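Nimitura Opens Its Table for a Summer of Bread and Bowls

GARKATOW, 2021-06-02 – Nimitura, the neighborhood bakery and pottery studio, is starting a summer program that puts baking and tableware on the same table. Starting this month, people can come in to shape buns and glazed pastries in the bakery, then walk through to the studio and make a bowl to serve them in.

The program is called Raltitier, after the street where Nimitura sold its first loaves. It runs to the end of August and has room for 24 people per session. Each session lasts three hours, with a break for coffee in the middle, and everything needed is on hand, aprons included.

"We have wanted to do this for ages," said Aroha Prendergast, who founded Nimitura and still bakes most mornings. "People pick up a bun at the counter and then spend ten minutes talking to us about the dish it was sitting on. I love those conversations! So we thought, let's give them a whole afternoon."

The baking half sticks to two things that beginners can manage and that experienced bakers still enjoy: a plain round bun, golden and smooth on top, and a rectangular pastry with diagonal ridges across the glaze. The ridges take some practice. Participants get plenty of spare dough to try them on before they start on the batch they will take home.

In the studio, the work is on wide, open bowls, the kind that can hold a salad at lunch and rolls at dinner. Glaze colors this season lean bright, with a deep pink that the studio team has been working on since December. Finished bowls are fired on site and can be picked up two weeks after the session.
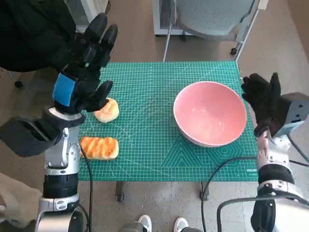

A round bun, a glazed pastry and a pink bowl with a white rim on a green cutting mat.

Nimitura tried out the format over the winter with small groups of regular customers, and their comments shaped the final version. The original plan had the pottery first, but bakers kept asking for more time with the dough, so the order was switched. The studio has also brought in lower tables for anyone who would like to work sitting down.

"One of our winter groups stayed so long we had to ask them to help sweep up," Prendergast said. "They came back the next week and asked when they could do it again, and that settled it for me."

Buns and pastries made to the program recipes will also be on sale at the counter all summer, and 246 bowls from the studio will go on the shelves in the shop over the season. Each one is thrown by hand, so sizes and shades vary a little.

The flour for the program comes from Stoica, the mill that has supplied Nimitura from the beginning. Stoica's millers will join two of the sessions to talk about grain and let participants compare doughs made from different flours.

Places can be booked at the Nimitura counter during opening hours. Children are welcome with an adult. Anyone with a food allergy is asked to mention it when booking so that the bakers can prepare a separate dough.

About Nimitura
Nimitura is a bakery and pottery studio in Garkatow. It bakes bread, buns and pastries daily and makes tableware in its own workshop behind the shop.

Press contact
Aroha Prendergast, Nimitura, Garkatow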